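Plunbridge Tea Tasting Evenings – Your Questions Answered

Do I need to know anything about tea before I come?

Not a thing! If you've only ever had tea from a bag with the string still hanging out of the mug, you'll have a great night. Noémi Szabó leads most of the tastings and she loves a table full of beginners.

What will we be drinking?

It changes every month. In March we did smoky black teas, and people were still talking about them on the stairs. Expect a green, an oolong, a couple of blacks and usually one oddball that Kristóf Bodnár has found somewhere (the roasted twig tea was a huge hit).

How many people come?

We have room for 34. It fills up fast in the colder months, so book early if you're bringing friends.

Where do we sit?

At the long tables in the Pálfi Room, upstairs from the library. There's an elevator at the back entrance – ring the bell and we'll come and let you in.
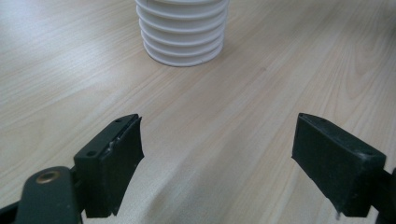
A light wood tabletop, with something white and ribbed standing on it.

Is there caffeine in everything?

In most of it, yes. We always pour 2 herbal teas as well, and you can have those all night if you like your sleep. Tell us at the door and we'll seat you near that pot.

Can I bring my own cup?

Please do! Small and plain on the inside works best, so you can see the color of the tea. Paper cups are fine for tasting too, as long as you don't let the tea sit in them for long. 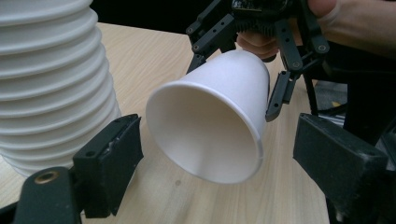

Rinse your cup with hot water between pours and the next tea comes through so much cleaner. It sounds fussy, but try it once with a smoky tea followed by a green and you'll be doing it at home.

Will there be food?

Plain crackers during the tasting, then Trilok Nautiyal's ginger cookies at the end. Let us know about allergies when you book.

When is the next one?

Tue 19 April, doors at 6:30 and first pour at 7. Kazimír Říha is bringing teas from his trip to the Drornberg fair, and we can't wait to try them.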